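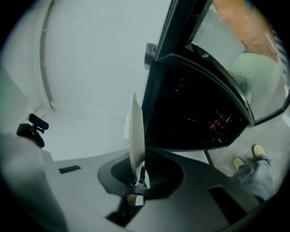 White fin in its black socket, grey housing.

Rillwood workshop, June 25, 2021

Job 2085, Bisilholm sashes

Lower sash from the landing window on the bench all morning. Glass out in one piece apart from the bottom left pane, which already had a crack running into the corner and went the rest of the way when I lifted it. Old crown glass, or near enough to it, with a good ripple. Need to ask the client whether they want a salvaged piece or whether new drawn sheet will do. The other panes are wrapped and standing on edge in the rack, labelled by position, L1 upwards, seen from inside.

Putty was mixed. Top rail had original linseed putty, hard as stone, and the rest was a later repair with something rubbery that peeled off in strips. Used the steam box on the hard stuff and it came away clean with a blunt hacker. Left the sash in too long the first go and the joint at the meeting rail opened slightly. It closed up again under a cramp but I would go shorter on the upper sash and check it more often.

Rot is worse than the survey said. The bottom rail is soft for most of its length on the outside face, and the left tenon has gone to crumbs. Right tenon is sound. I had hoped to get away with a scarfed piece but there is not enough good timber to scarf to, so it wants a whole new rail. Measured between the shoulders twice: 596 mm. The drawing has it shorter than that, so go by the sash and ignore the drawing. Please correct the sheet in the folder if you get to it before I do.

Timber: there is a length of old pitch pine left from the March job, under the stairs. Tight grain, a couple of nail holes that can be lost in the glazing rebate. Cut it oversize this afternoon and left it in stick. It moved a touch after ripping, as expected. Will plane to size when it has settled.

Moulding profile is a lamb's tongue, quite a flat one. None of our cutters match. Nearest is the one we ground for the chapel windows and that is too deep at the quirk. Took a rubbing on lining paper and pinned it over the grinder. Might be quicker to stick it by hand with the hollow and a rebate plane, given it is only the one rail. The upper sash may need the same though, so hold off until that one is out.

Paint. Stripped back a patch on the stile to look at the layers. White gloss on top, then cream, then a thick brown, then a greenish grey that sits straight on the primer. The client would like to go back to the earliest colour. Tried the Grarkier linseed paint on offcuts in two mixes:

Mix A, straight from the tin, brushed out thin. Dragged a bit, covered well. Still tacky at the end of the day.
Mix B, same with a little raw oil worked in. Much nicer under the brush but it sagged on the edge of the offcut and will take longer to cure.

A is closer to the old colour when held against the stile by the window. B looks darker, which may just be the extra oil. Look again once both have gone off. I would go with A and 3 thin coats, and leave a good gap between them. Note that the tin had a skin on it and needs straining – use the old tights in the drawer, not the paper filters, which clog.

Pulleys and cords. One pulley seized, freed with paraffin and a lot of turning back and forth. Brass faces will clean up. The axle on the other is worn oval. It runs but it clicks. Tavares list a replacement axle, or we could bush it here. Asked them for a price and lead time, no answer yet. Cords all to be replaced, waxed cotton. The old ones had been painted over and were as stiff as wire.

Weights: weighed the left pair on the parcel scales and they do not match each other, one has a lump of lead wired on. Leave the lead where it is until the new glass is in and the sash has been weighed, then balance.

Other bits. The big sash cramp has a bent bar, stop using it for anything that has to stay flat. We are down to the last of the whiting. The extractor bag is full. The steam box lid leaks at the hinge end and drips on the floor by the sockets – tray underneath for now, wants a new seal.

Next:
plane and cut the new bottom rail
knot out and prime it before assembly, tenons left bare
chase Tavares on the axle
ring about the broken pane
upper sash out, if the weather holds and the board for the opening has been cut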